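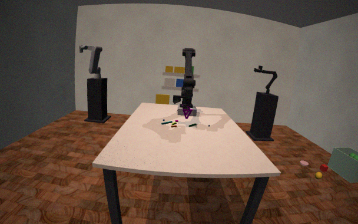 4. Recording your first settlement

By now you have Stestular installed and a project open, so we can get to the good part: putting people on the land! This section takes you from an empty map to a dated settlement with houses, fields and sources attached. We will use the Gurkalberg practice data, which comes with every copy of the program. It covers a small upland farming village and the valley below it, and it is a lovely thing to learn on, full of awkward boundaries and half-certain dates, just like the real work.

If you would sooner start with your own parish or valley, go ahead. The steps are the same, only the names change.

4.1 Before you begin

You will need:

A project with its base map loaded (see section 3)
At least one source entered in the Source Book
A rough idea of the period you are working on

Note: Stestular counts years BC as negative numbers. Type -2000 for 2000 BC. The program shows it as "2000 BC" everywhere else, so you only meet the minus sign while typing.

4.2 Adding the settlement

1. Open the Places panel and choose New Place.

2. Click the map where the centre of the settlement lay. A small open circle appears. Don't fuss over the exact spot, as you can drag it later.

3. Type a name in the Working Name box. For the practice village, type Gurkalberg.

4. Under Other Names, add any older spellings you know of, one to a line. Each can carry its own dates and its own source. This is one of my favourite parts of the program -- a list of spellings laid out in order can tell you a surprising amount about who was writing them down.

5. Choose a type: Single Farm, Hamlet, Village, Market or Unknown. Unknown is a perfectly good answer and can be changed at any time.

6. Press Save Place. The open circle turns solid.

Caution: Deleting a place also deletes every house and field tied to it. To take a place off the map and keep its records, untick Show on Map.

4.3 Giving it dates

A settlement in Stestular has four dates, not 2. They are First Possible, First Certain, Last Certain and Last Possible. You can leave any of them blank.

1. Select the place and open the Dates tab.

2. In First Certain, enter the year of the earliest source that plainly mentions people living there. The practice charter is dated 951, so type 951.

3. In First Possible, enter the earliest year you would be willing to argue for. The dug evidence at Gurkalberg hints at farming long before the charter, but the finds are thin and come from the slope above the village. Leave this box blank for now.

4. Leave both Last boxes blank if people still live there. The timeline bar will run on to the present.

5. Press Apply and look at the timeline at the foot of the window. The solid part of the bar shows the certain years. Once you fill in a Possible date, a paler stretch appears at that end.

Note: A find spot is a separate record from a settlement. Pottery or burnt grain picked up in a field belongs under Finds, and you can link it to the place with the Near To setting. Please do this! It keeps the door open for whoever comes along later with better dates.

4.4 Drawing the fields

Fields are where a map really starts to come alive. Gurkalberg has two groups to draw: the strips by the stream, known as Terkau, and the stony upper pasture, called Gill in the oldest rental.

1. Choose Draw, then Land.

2. Click round the edge of the field. Double-click to close the shape.

3. Pick a use from the list: Grain, Hay, Pasture, Wood, Garden or Mixed.

4. Set the years for that use. If the use changed, press Add Another Use and give the second one its own years. Terkau was under grain in the rental and had gone over to hay by the time of the estate survey, so it needs both.

5. Repeat for Gill. It has only one recorded use, Pasture.

6. Tick Edge Uncertain for any side you are guessing at. You can tick it side by side, and the uncertain ones are drawn as dashes.

Caution: Two fields may overlap on the map only if their years do not. If you see the message "Shared ground", check the years on both before you redraw anything. Nine times in ten it is a typing slip.

4.5 Placing the houses

The Gurkalberg rental lists 11 households. It says who paid and how much, but gives the position of only a few, so this is a good chance to try the Unplaced list.

1. Select the settlement and open the Houses tab.

2. Press Add Several and type 11.

3. Copy the tenants' names across from the rental, in the order they appear. Order matters, as clerks quite often worked their way along a street.

4. Drag the houses you can locate onto the map. The rest stay in the Unplaced list and still count towards the totals.

5. Attach the rental to all of them in one go: select the whole list, press Link Source and choose Rental, Practice Copy.

Note: Resist the urge to place a house just to tidy the list. An unplaced house is a true record, and the reports handle it happily.

4.6 Checking your work

1. Choose Tools, then Check Project.

2. Read through the warnings. Red ones must be put right before you can print a map. Yellow ones are reminders, mostly about missing sources.

3. Drag the timeline slider slowly from left to right and watch the map. Fields change colour, houses come and go, and mistakes jump out that you would never spot in a table. I still find one almost every time.

4. Save a dated copy with File, Save Milestone.

Note: Milestones made in the October release open without trouble in this one. Going the other way, the side-by-side Edge Uncertain setting is lost and the whole field is drawn dashed.

Next: section 5, Linking people to houses.

Section 4 written by Gaétan Simard. Last revised November 4, 2024.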